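棚まわりの安全点検チェックリスト(コメントつき)

6月の点検からだいぶ間があいてしまったので、また家じゅうの棚を見て回りました。うちは本も箱も工具も紅茶の缶も、とにかく何でも棚に載せる家なんです。印刷して使ってくださっている方がいるそうで、うれしい!今回は私のコメントも長めに入れておきますね。

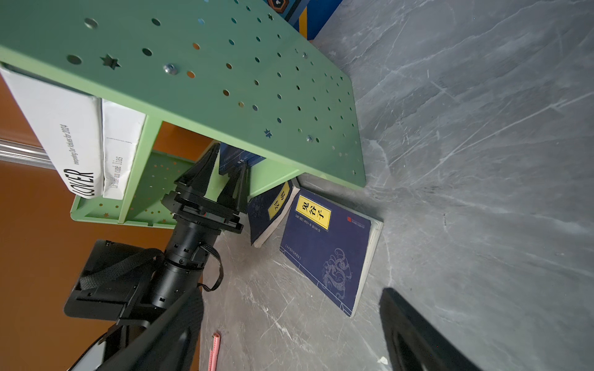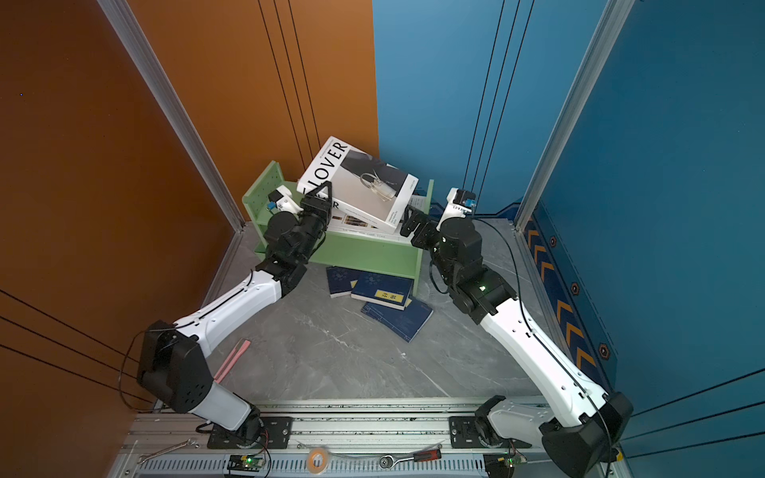
読了時間:2分

■ 始める前に
□ 軍手、懐中電灯、六角レンチ、メモ用紙
□ 踏み台(脚のゴムがすり減っていないか)
コメント:踏み台、前回はまったく見ていませんでした。裏返したらゴムが片方ぺらぺら。点検する人が落ちたら笑えないので、今年から最初に持ってきました。

■ ボルト・ネジ
□ 手で回して動くものはないか
□ 頭のつぶれ、サビ
□ 棚板を軽く押して、きしむ音がしないか
コメント:廊下のスチール棚で一本だけ、指でくるくる回りました……。きつく締めすぎると板がゆがむので、全部を少しずつ、対角に締めていくのがいいと思います。私はいつも最初の一本を張り切って締めて、あとで緩め直しています。

■ 棚板
□ たわみ(真横から目の高さで見る)
□ 縁のバリ、塗装のはがれ
□ 穴あきの板は、小物が落ちたり引っかかったりしないか
コメント:穴あきの板は風が通るし見た目も好きなんですが、画びょうやクリップを直に置くと下の段に降ってきます。台所でつまようじをばらまいた日から、小物は浅いトレーに入れることにしました。縁は軍手をしたままなでると、引っかかるところがすぐわかりますよ。

■ 載せているもの
□ 重いものは下の段
□ 箱や本が手前にはみ出していないか
□ 目より上の段にガラスや陶器がないか
□ 斜めに倒れかかった本を立て直したか
コメント:寝室のClireroの棚は奥行きが28センチで、大判の画集がどうしてもはみ出します。あきらめて一番下に寝かせました。箱入りの本は中身ごとするっと抜けることがあるので、口を奥に向けてしまう派です。背表紙が見えなくて不便だと家族には不評。でも私は譲りません。

■ 壁への固定
□ L字金具のぐらつき
□ 突っ張り棒の緩み、天井側の当て板のずれ
□ 滑り止めマットのへたり
コメント:マットはHestoserのものに替えました。四枚組で2,450円。もう少し安いのもあったんですけど、透明で目立たないのが気に入って。古いほうは端がほこりだらけで、はがすときに床のワックスまで連れていかれました(泣)。賃貸の方は、はがし方を先に読んでから貼ってくださいね。

■ 通り道
□ 倒れたとき、扉や廊下をふさがないか
□ 寝ている人の頭の側に背の高い棚がないか
□ コンセントやコードを棚の脚が踏んでいないか
コメント:コードは見落としがちです。うちも電気スタンドの線を踏んでいました。被覆に跡がついていたので、スタンドごと引退してもらいました。扉のほうは、棚の長さだけ紙ひもを切って床に置いてみると早いです。この方法は、読書会「Billow」でご一緒しているEncarnación Carrascoさんに教わりました。エンカルナシオンさんのお宅は壁という壁が本棚で、話を聞くだけで肩に力が入ります。

■ 子どもやお客さんが来る日
□ 引き出しや下の段を階段代わりに登れないか
□ 角のクッション材がはがれていないか
□ 下の段に洗剤や刃物がないか
コメント:甥っ子が登るんですよ、引き出しを全部開けて。固定してあっても子どもの体重がかかれば話は別なので、下の引き出しにはストッパーをつけました。大人も開けにくくて、私が一番イライラしています。

■ 今回の記録
廊下:ボルト増し締め、済
寝室:画集を下へ、済
台所:マット交換、済
物置:要やり直し(突っ張り棒の当て板が割れていたので、注文中)
玄関:靴の棚は荷物をどけられず、見られたのは上の段だけ

物置の当て板は、届いたら写真なしで追記します。サイズを測らずに注文したので、ちょっとどきどきしています。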